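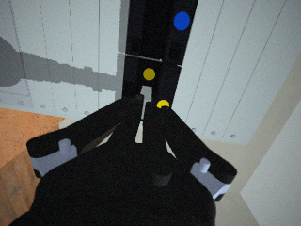
# Edwood Column Grasp, release 3: known fault in the success labels

We owe everyone who trained on release 2 an explanation, and I would sooner give it at the top of the README than bury it in the changelog. The short version is that our success check could mark an episode as a good grasp while the gripper had not closed on anything. The rule looked only at how near the palm was to the object, so a pose with the tall black column standing between two wide-open fingers was enough to earn a pass. I wrote that rule myself, on a busy afternoon, and it seemed perfectly sensible to me then.

## What happened

Du was replaying episodes from the Ondcombe set last August and asked me, very kindly, why the arm kept lifting away with nothing in it. We went back through everything by eye (a long job, with plenty of tea) and found 195 episodes labeled as successes that should have been failures. A policy trained on those labels learned to hover, wait and leave, and it did so with great confidence.

## What we changed

- A pass now needs contact on both finger pads, held for 16 steps in a row.
- The wrong labels are corrected. The original values are kept in `label_old`, in case you need to reproduce earlier results.
- Episodes that end with the fingers still open are listed in `open_end.csv`.

## Still open

Contact sometimes flickers when a pad meets the column right at its edge, and 4 episodes remain marked `unsure` for that reason. Please leave them out of any evaluation. And do be careful about moving a release 2 policy onto a real arm, even a slow one. Retrain it first, and write to me if the numbers look odd!

Maintained by Guilan Jiang | Last updated 2020-06-02 | © Edwood | Contact | Back to top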